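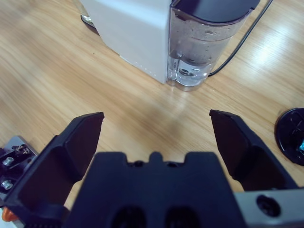 Privano is our method for teaching a two-armed robot a long kitchen job from a small set of human-guided runs, and making coffee is the job we keep coming back to. It looks easy until you try to write down what a person does! The view from the wrist is where most of the learning happens, and it is full of awkward stuff: a clear water tank with bubbles clinging to the inside, pale wood with a bright patch of light on it, a white machine with very few marks to hold on to. Older policies we tried lost track of clear plastic all the time. Privano copes much better, and the questions below are the ones people send us most.

What is new about the method?

We split every guided run into "reach" parts and "touch" parts, and train on them with different weights. Reach parts are long and forgiving. Touch parts are short, and a tiny error there ruins the whole run, so they count for more. Domingo Huenchumán came up with the split while going through failed runs late one evening, and the first version was a very short script.

How many runs did you train on?

The coffee set has 318 guided runs, all done by two people. We had planned on a much bigger set and were thrilled to stop early.

Do the two arms share one policy?

Yes. One network drives both arms. We tested two separate networks as well, and they kept getting in each other's way around the cup — each one would wait for the other, or both would go at once. 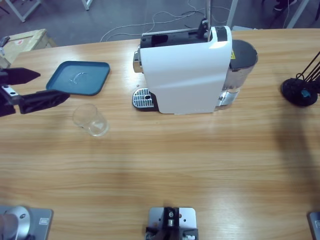 Does the method need a depth sensor?

Plain color video is enough. We feed in the wrist views and one fixed view, along with the joint positions. Depth readings on clear or shiny things were so patchy in our tests that leaving them out made training steadier.

How do you decide whether a run worked?

Pilar Paredes wrote the scoring sheet. A run passes only if every step on it is done in order and no one had to step in. There is no half credit in the main results, though we do log the step where each failed run stopped, and that log is great fun to read if you like this kind of thing.

Where does it still fail?

Lids, mostly. A lid that sits slightly crooked can look fine from the wrist, and the policy moves on too soon. We are trying a short "look again" move before the arm leaves, and early results make us hopeful.

Can I try it on my own robot?

Please do! The training code is in the Drisidis package, and the setup notes cover arms with parallel grippers. Start with a short task that has only one touch part. Write to the Quiroga lab if you get stuck, and send us your failed runs too.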